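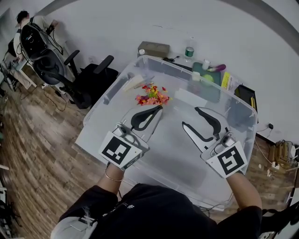

Frequently asked questions about renting flowers from Gourlay

So you rent out fake flowers?

I do! Silk and other artificial ones, for weddings mostly, plus the odd shop window and one very long-running dentist's waiting room. You pick a set, you keep it for the event, you send it back, and I get it ready for the next person.

Do they look fake?

Up close, some do. The roses fool most people at arm's length. The tulips have never been great and I only put them in the back of things. If you're fussy (I am too, no shame in it) ask me for a sample stem before you book and I'll mail you one.

How long do I get them for?

Three days as standard. You can add days when you book, or email me later and I'll check whether the set is promised to someone else. September is my busiest month by a mile, so please don't count on extra time then.

What does it cost?

A full wedding set is $260, with the bouquets, the table pieces and the arch swag. Smaller bundles are on the price page. Shipping is on top, and the return label comes in the box.

Can I mix colors from different sets?

Yes, with one exception. The Bolari set is all dusty pinks and it looks muddy next to anything bright. Elsa Hakala talked me into trying it with orange for her sister's party and we both took it apart again the same night. Everything else I'm happy to mix. 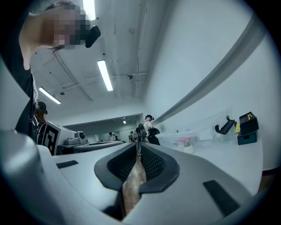
What if something gets damaged?

Bent stems and loose petals are fine, I fix those all the time with floral tape and a glue gun. Candle wax, red wine and hair dye are another story, and I charge the replacement price for those. Just tell me when you send it back so I'm not hunting for it!

Do I need to wash anything before I return it?

Please don't. The dye on the red ones runs, and I've got my own way of cleaning them. Shake them out, put them back in the bags they came in, and tape the box shut.

Can I spray them with perfume?

I'd love it if you didn't. It stays in the fabric for months and the next bride may hate vanilla.

Do you deliver in person?

Only if you're local. Liam Costello does my deliveries and will set up the arch for a small fee, but he needs to know the address and where to park at least a week ahead.

Can I buy a set instead?

Sometimes. I sell off older sets when I make new ones, and the newsletter gets the list first. You can sign up at the bottom of the page.

Last updated 21 July 2022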